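Shanti Awasthi
1/ OK, the Veltora wagon is finally real! Spent my whole lunch break going through the reveal and I have thoughts. Long thread, get a cuppa.

14 replies · 9 reposts · 121 likes

2/ First up, it's a proper wagon. Long roof, low nose, a tailgate you can sit on. I'd more or less given up on anyone building one of these for Australia, so you can imagine the noise I made in the office kitchen.

3/ Two versions at launch. The base car is front-drive with the small battery, and the Grarnent gets a second motor, the bigger pack and those lovely bronze wheels. Same body, same seats, same screen – which I really like, because the cheap one doesn't feel like a punishment.

6 replies · 2 reposts · 58 likes

4/ Boot space! 600 litres with the back seats up. My current hatch can't swallow a pram and an esky at the same time, so this is the number I went looking for before range or power or any of that.

5/ The colours are great too. There's a dark green called Flondari that goes nearly black in the shade, and a mustard that my partner has already vetoed. 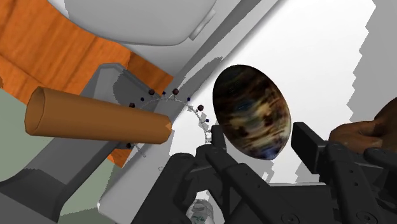 6/ Can the base model tow?
Up to a small box trailer, but if you've got a camper or a boat you'll want the Grarnent, which has the stronger rear frame and comes with the towbar wiring already in.

11 replies · 1 repost · 40 likes

7/ Real buttons for the climate control! A volume knob! I watched the interior walkaround twice just for the click of the fan dial. Whoever fought for that in the design meetings, I owe you a beer.

8/ Things I'm less sure of: the rear window is tiny, the spare is a can of goo, and the charging port is on the front left guard, so I'd be nosing in at every servo charger. I can live with all of it except maybe the goo (we do a lot of gravel).

9/ I rang Pandey Motors in town and they're expecting a demo car in June. There were 20 names on the test drive list before mine, so I'll be waiting a bit, but I'm on it!

10/ Price is still to come. I'll add it here when it lands, and I'll do a separate post on the seats once I've sat in them.

8 replies · 3 reposts · 77 likes

3,287 followers · Contact · Privacy · Back to top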